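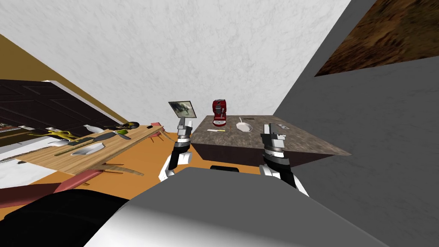

The club's simulated robot with a small framed picture in its left gripper. Wevemard Robotics Club

Student club sends a two-armed robot into a virtual kitchen, with modest claims and a few large gaps

The robotics club at Wevemard College will show its spring project in April: a two-armed robot that is supposed to tidy a kitchen, pick up a small framed picture and put it on the wall. The kitchen exists only on a computer. So does the robot.

The club calls the project Grirno. It has 22 members this year, up from 14 last year, and all of them have worked on it in one way or another. A short write-up posted on the club's page describes the project as "a first step toward useful help at home." That is a phrase that has been attached to a lot of robots over the years, most of which never got near a home.

What the students have built is still a fair amount of work. The kitchen has a granite-topped counter with a red coffee machine and a frying pan on it, and a long board crowded with dishes and food. The robot has to find the picture among other things, close its fingers on it without knocking anything over, carry it to the wall and let go. Each step is scored separately by the club's own software, a package named Tarar that last year's members wrote and this year's have spent much of their time repairing.

According to the write-up, the team has logged 387 runs of the full task since the start of the school year. It does not say how many of them worked. Asked for that number, the club replied by email that it was "still settling on what should count as a success" and would have a figure ready for the April show.

That answer deserves a second look. A picture that ends up on the wall but crooked might be a pass or a fail, depending on who writes the rules, and in this case the rules and the robot come from the same room. The club says it will publish its scoring before the final runs. It should, and it should do it early enough for someone outside to read it.

There is also the matter of the software arm versus the real one. In simulation, a frame weighs what the file says it weighs. Glass does not smudge, fingers do not wear down, and a bad run costs nothing but the time to restart. The write-up gives this one sentence, near the end: "Transfer to hardware is planned." No date is given, and the college has no two-armed robot for the students to transfer anything to.

The club's reply was more open on this point than its web page. It said the group had looked into renting a machine and dropped the idea over cost, and that for now the aim is for members to learn how to plan arm movements and read camera views from the gripper.

Those gripper views are where much of the trouble has been. Close to the wall, the robot's own fingers get between the camera and whatever it is trying to look at, and a pale, veined surface offers very little to measure against. The club says 6 of the first 22 weeks' meetings went to this one problem – more than it spent on anything else.
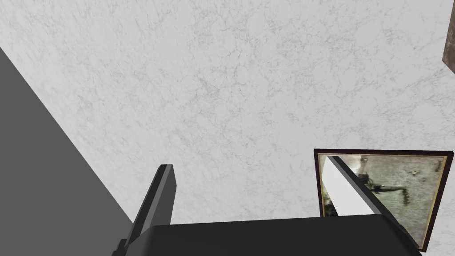 How it will be judged

The April show is part of Nustley, a small contest open to college clubs in the region. This year 3 teams have entered the household section, which means that everyone who finishes will place. Entries are run on the organizers' computers, in a kitchen layout the teams have seen before but with the objects moved.

Moving the objects is a better test than replaying a run that went well, and the organizers deserve credit for it. But the walls, the counter and the lighting stay the same, and a program tuned for months to one room may have learned that room and little else. Wevemard's team says it has tried its code in a second layout. It did not share the results.

Teams get one hour to set up and may restart a run twice. Judges look at whether the robot finishes the task, how long it takes and whether anything gets dropped along the way. There is no score for how a team handles a kitchen it has never seen, though the organizers say one is being considered for next year.

The public can watch from 2 p.m. in the main hall at Wevemard. Admission is free. The club says it will take questions after the last run, and that the list of all 387 logged attempts, good and bad, will be available on request.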